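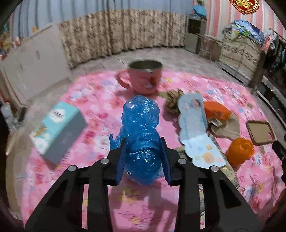

Blue plastic bag over a pink floral cloth

Visit report: the Manole mat works, Stornitz

Report by Rawan Akl

Print this page | E-mail this page

The Manole works at Stornitz opened its production hall to judo clubs for one afternoon in November. The Closurmont club attended as it intends to replace the competition area in its main hall before next season. This report covers what was shown, the test results as given to visitors, and the points that remain open.

Arrival and layout

Visitors signed in at the gatehouse and were issued with overshoes and ear plugs. There were 32 places on the tour and all were taken, mostly by club coaches, with a few hall managers. The works occupies a single long building, with raw foam delivered at the east end and finished mats loaded at the west. Storage runs down the north wall. We walked the line in production order, which made it easy to follow but put the noisiest machines first, when most people still had questions to ask.

Foam cores

The cores are made of reconstituted foam. Offcuts are shredded, mixed with a binder, pressed into blocks and steamed. Each block is left to cure before cutting, and blocks cut too early lose their shape at the corners. The cutter is a horizontal band knife. Thickness is checked at the four corners and the centre of every core, and a core that fails at any point goes back to the shredder.

The mat of interest to us is the Wudance, which has a 60 mm core. It is thicker than what we have at present and will stand higher than the surrounding safety area unless both are replaced together. The guide confirmed that the works does not supply a ramp or edge strip to bridge two thicknesses and does not advise laying them side by side. Any quotation should therefore include the safety area.

Covers and bases

Covers are cut from rolled vinyl with the familiar rice straw texture. The texture on the Wudance is slightly finer than on the old Manole pattern. Bare feet grip it well. Whether it is harder on the tops of the feet during groundwork could not be judged from a standing test, and I would want two or three sessions of newaza on it before giving a view.

Covers are glued on three sides and welded at the corners. The underside is a rubber waffle sheet, bonded in a heated press. One coach asked about bases coming away after repeated lifting, a fault several of us have had with other makes. The answer was that mats should be lifted from beneath and never dragged, and that the bond is covered for the full guarantee period on condition that the hall floor is clean and level. Our floor is level. It is not always clean.

Test room

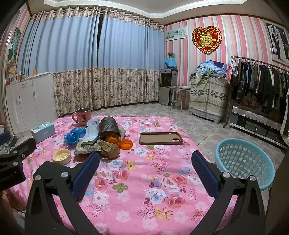
Mug, tissue box and other items on a floral sheet

The test room is partitioned off from the hall. A weighted dummy head is dropped on to a sample mat from a fixed height and the peak deceleration is read from a display. The same sample is then struck repeatedly at a single point to imitate a place on the area where throws are often finished, and the drop is repeated. We watched one full cycle lasting 20 minutes. The second reading was a little worse than the first and within the maker's own limit. Printed results were available to take away and I have a copy for the equipment folder.

Slip resistance is tested separately with a loaded sledge. The equipment was being recalibrated and was not run for us. I asked for the figures with the surface damp, as ours is mopped shortly before the evening class. These were promised by e-mail and have not yet arrived.

Trial area

A small area had been laid in the loading bay for visitors who had brought a judogi. I took a dozen or so falls from seoi-nage and osoto-gari with a partner of similar weight. The landing is noticeably softer than at home. Footing is correspondingly a shade slower, most apparent when turning in for a hip throw, and our lighter juniors may not notice it at all. Joins were tight and no gaps opened between mats, though the area was held by a frame on all sides and had not been down long.

Supply

The works had 427 finished mats in the storage racks, green and yellow in the main, with blue and red made to order. Delivery is on pallets to the door only. Carrying in and laying are left to the buyer. Old mats can be taken back for shredding if they are foam-cored and free of tape, and tape residue is charged for. Our present mats have been taped for more than 20 gradings and would need a good deal of cleaning first.

Points outstanding

Damp slip figures, as above.
Price for the safety area at matching thickness.
Whether a loan set can be had for a fortnight.
Clearance under the hall's fire door once the floor level rises. I will measure this myself.

The tour ended at half past four. Coaches wishing to see the sample piece of Wudance cover and the printed results can find both in the office at Closurmont.

Related items
Laying and squaring a mat area
Winter session times, juniors and seniors
Grading results
Judogi sizes and club order form
Notes from the table officials' course

Contact the club office | Copyright Closurmont Judo Club | Back to top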